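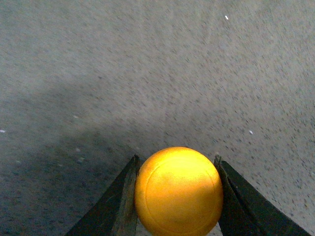

Buy the arm last, Alaric Haverford told the meeting, and for a while the rest of the table went on talking about arms. By the end of the afternoon the order of the spending plan had been turned upside down and the arm was on the bottom line.

The meeting was at Sokside, a firm that packs and returns sports and play equipment for schools and leisure centres. It sends out balls, beanbags, cones and bats by the crate, and in the summer term most of them come back again to be checked, cleaned and put away. The sorting is done by hand. Last year the firm decided to find out what it would cost to have a machine pick the balls up off the floor and put them in the right bin, and it set aside money for a trial in its smaller building at Plakgate.

The first plan was one page long. It had a price for a robot arm, a price for a gripper, a price for a wheeled base and a round sum for "other". The round sum was the smallest of the four. When the plan came back from the people who would have to run the thing, "other" had grown into two pages and was larger than the gripper and the base put together.

Most of what was in it was dull. Spare finger pads came first. The pads are the part that touches the ball, and they wear. A supplier will quote for the gripper with one set fitted and list the rest as consumables, and it is easy to sign for the first without reading the second. Sokside now budgets for 3 sets a year for each gripper, and keeps one set on the shelf.

Then there was the floor. A ball on a hard, level floor rolls when it is nudged, and a gripper that comes down a little off centre will nudge it. The choice was between paying for better positioning or paying for a surface that slows the ball down. The firm priced both. Covering the sorting area came to far less, though it brought a cleaning cost that had not been in the plan, and somebody had to be given the hours to do it.

Lighting was the third item. A camera on the wrist works close to the floor, and the arm above it throws a shadow on the very patch it is looking at. Two fixed lamps, set low and on opposite sides, were added to the list. So was an electrician for a day, which the first plan had also left out.

The biggest change was in the line for people's time. Grasping has to be tried over and over, with the real stock, before anyone can say whether the machine earns its place. Sokside had assumed that the maker would do this. The maker, Stalitz, had assumed that the buyer would. The contract, read closely, said that Stalitz would install the equipment and show it lifting "a representative item", and one item was as far as the wording went.

The firm keeps 267 lines in its catalogue, and some 160 of them are balls of one kind or another. Foam, rubber, plastic with holes, leather. A grip that suits a foam ball can let a hard one slip, and the settings for each have to be found by someone standing next to the machine. The revised plan pays one member of staff for half of each week until May to do nothing else.

It also changes how the equipment is bought. The arm and base will be hired for the trial, and only the gripper and its pads will be paid for outright. Hiring costs more per month than a loan would, and the finance side did not like it. What settled the matter was the return clause. If the trial shows that a shorter arm would do, or that a fixed one could manage with a conveyor feeding it, the firm can hand the first one back at a month's notice.

Okafor, the broker that arranged the hire, asks its customers to fill in a sheet before it will quote. The sheet wants the weight and width of the largest and smallest things to be lifted, the state of the floor, the width of the doors, the hours of use and who will be trained. It does not ask which robot the customer has in mind. Sokside took the best part of a fortnight to fill it in, mainly over the doors. The Plakgate building has an old pair at the loading end, and one leaf had been bolted shut for years. Opening it up went into the budget as well.

The plan was signed off on 2/27/24. The hire period starts once the lamps are in, and the figures for the first month will go to the same meeting that asked for them. The arm is still the last line on the sheet. The line above it is a box of finger pads.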